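Towel Folding and Linen Care: Your Questions Answered
Kudlow Linen Share — Help Pages
Print this page | E-mail this page
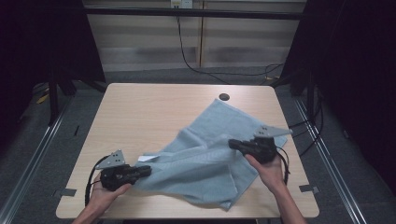
A light blue towel on the folding table, with a small white label or slip peeking out of the folds.

We love towels here, and we get a lot of mail about them! These are the questions that come up most from people who borrow from the Linen Share, people who drop off towels for us, and people who simply want a closet that doesn't fall on them when they open the door. Updated 6/1/22.

GETTING STARTED

What's the best surface for folding towels?
A table, every time. Beds are soft and sink in the middle, so your edges wander and you end up with a towel shaped like a slice of pie. A plain rectangular table gives you four straight edges to line things up with, and that is half the work done. Wipe it down first and let it dry.

How big does the table need to be?
Big enough for a bath towel laid flat, or nearly. If yours is smaller, fold the towel in half in the air and then set it down. A kitchen counter is fine too, as long as you can stand square to it.

My towel always comes out of the basket in a knot. Where do I start?
Don't shake it yet! Drop it on the table, find two places on opposite sides of the bunched part, and pull gently outward. The creases will run between your two holding points and you'll see which way the cloth wants to open. Move your grip toward the edges a little at a time until you find a corner. Once you have one corner, follow the hem to the next, and from there it's easy going.

Can I fold a towel that's still a tiny bit damp?
Please don't. Hang it over a chair back for a while. Thick hems hold water long after the middle feels dry, so pinch the hem before you decide.

FOLDS

Which fold do you use?
The thirds fold, which we learned as the Michalski and have used ever since (it's written on the card taped inside our cabinet). Lay the towel flat with a short end facing you. Bring the left side in by a third, lay the right side over it, smooth from the middle out. Then fold the far end down to the near end, and fold once or twice more depending on your shelf. You get a lovely rounded front edge and all the raw hems hide in back.

And for hand towels?
Same thing, one fewer fold at the end. Washcloths get folded in quarters and stacked. We tried rolling them for one whole January and they unrolled themselves every night.

Is rolling ever a good idea?
Yes, for deep baskets and for travel. Fold in half the long way first, then roll from the short end as tightly as you can stand to. A rolled towel takes up a lot less room in a duffel, and it makes a decent neck pillow on the bus.

Why does my stack lean?
Usually the folded edges are all on one side. The folded side is thicker than the open side, so the stack creeps over as it grows. You can turn every other towel around if you don't mind how it looks. If you do mind, keep your stacks to 8 towels and start a new one. Eight is what our shelves like, and they have been good to us.

WASHING AND DRYING

My new towels don't soak up any water. Are they bad towels?
Probably not! Most new towels come with a finish on them that makes them feel silky in the store. Wash them once or twice with a small amount of detergent and no fabric softener. They get better and better after that, and a towel a few years old can be the nicest one in the house.

How much detergent?
Less than you think. If your towels feel stiff or a bit waxy, run them through a warm cycle with no detergent at all and see what happens. The suds that show up are last month's soap.

Do you wash everything before it goes out?
Everything, including brand-new donations. We run the Sturkeo line of unscented powder because so many of our borrowers asked for no perfume, and we've grown very fond of towels that smell like nothing.

Light blue towels: with whites or with darks?
We wash pale blues and grays together and keep them away from both. They pick up lint from whites and dye from darks, and a soft blue-gray is such a pretty color when it stays clean. If you only own a couple, wait until you have enough pale things for a load.

LABELS

Should I cut the care label off?
Leave it on if you can. It tells us the fiber and the wash temperature. If it scratches, fold it to the inside. If it has already come off, write what you know on a slip of paper and tuck it in with the towel. We will find it when we unfold — slips go missing in laundry bags much more often than they do inside a towel.

Can I write my name on a towel I'm lending?
Yes, on the care label, in laundry pen. Please don't write on the towel itself.

BORROWING AND DONATING

How many towels do you have?
Over 1000 at last count, and 200 of those are bath sheets, which we never expected to have so many of. Come and take some.

How do I borrow a set?
Fill out the short form at the Grarska Street counter and tell us how many people you're hosting. A set is one bath towel, one hand towel, and one washcloth per person. Bring them back washed if you have a machine, or just dry if you don't.

Do I need to fold them before I bring them back?
No, but we're delighted when you do! Stuffed in a pillowcase is fine.

Do you take towels with holes or stains?
Stains, yes. Small holes, yes. Those go into the rag bin, and the animal rescue folks are very happy with them. We can't take anything that has been used with paint thinner, motor oil, or bleach strong enough to smell.

What about fitted sheets?
We take them and we fold them, with a good deal of muttering. They'll get their own page.

I have a question that isn't on this list.
Send it over, we really do like getting them. Write to the help desk and put "Form 2145" in the subject line if it's about a set you have out right now, so it goes to the right folder.

Print this page | E-mail this page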